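Contact-phase switching for DIMM insertion, wrist view only
Forum: Manipulation Methods > Assembly

valdebenito_y
23 Apr 2025
Posting our setup before the write-up goes out. Task is memory module insertion in a desktop tower with the side panel off. Policy is split in 2: visual alignment above the slot, then a force-gated press. The switch between them is learned from wrist images. We trained on 569 demonstrations. Baseline is one policy end to end on the same data.

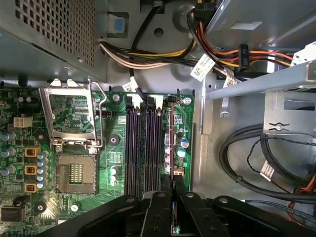
Alignment phase, wrist camera. Module edge between the fingers, slots below.

Over 300 evaluation trials the split policy failed less often than the baseline. Most of the remaining failures are yaw error at the moment of switching.

pruteck_jalen
Did you randomize the case pose? If the tower is fixed, the alignment phase can memorize it and the split looks better than it is.

valdebenito_y
Pose was varied by up to 20 mm in the plane. No tilt. Case orientation relative to the arm was changed between blocks.

b.lindqvist
I don't buy the learned switch. A force threshold on first contact does the same thing and needs no labels. We ran it that way at Lumosura in October and saw no reason to go back.

valdebenito_y
A threshold fires on any contact, including a latch or the socket bracket. 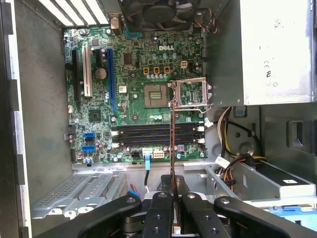 With the part held edge-on, a small lateral offset gives a vertical force close to what you get at the slot mouth. The threshold version pressed in both cases. The learned switch usually held off, but I have no clean ablation for that yet.

b.lindqvist
Then use the full wrench, not Fz alone. Lateral force separates those two cases.

anika_d
Partly. It depends on finger compliance. With soft pads the lateral signal arrives late. Which pads are you running?

valdebenito_y
Will check the build sheet and post it. Full-wrench baseline is a fair request, adding it to the queue.

pruteck_jalen
Please report yaw at switch time for both.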